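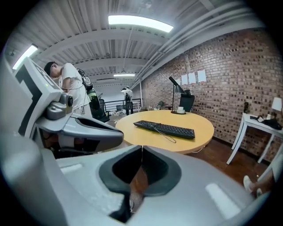 Page last updated: January, 16:40

The last repair bench in Bavville

Vasiliki Lazaridis opens the shutters at the back of Larkari at eight, and by nine the first bag is usually on the counter. It may hold a kettle, a bedside lamp or a radio with a loose dial. She writes the fault on a brown label, ties it to the handle and puts it on the shelf with the rest.

Larkari has mended household goods in Bavville for 58 years. Her uncle started it in the front room of a house on Antoniadis Street, when there were five such shops within a short walk. The others went one at a time. One is now a bakery, and two were knocked together to make flats.

Most repairs are small. A fuse, a worn switch or a split flex accounts for a good part of the week's work, and the charge for looking is £3, taken off the bill if the job goes ahead. The trouble comes with newer things. Cases are glued where they used to be screwed, and parts are sold only as complete units. Lazaridis keeps a drawer of old motors for this reason, and she knows what most of them came out of.

"People say it's cheaper to buy another," she says. "Sometimes it is, and I tell them so. But they often want that one."

A vacuum cleaner came in last winter with a cracked wheel. The maker no longer stocked it, so she cut a new one from a chopping board. The owner still uses it.

Cindix, a parts dealer on the ring road, used to deliver twice a week. It now comes once a month, and customers wait longer. Anything not collected within 90 days is sold from the window, though she rings first and usually rings again.

She has taken on a Saturday helper, a school leaver who is good with soldering and less good at answering the telephone. The lease has two years left to run.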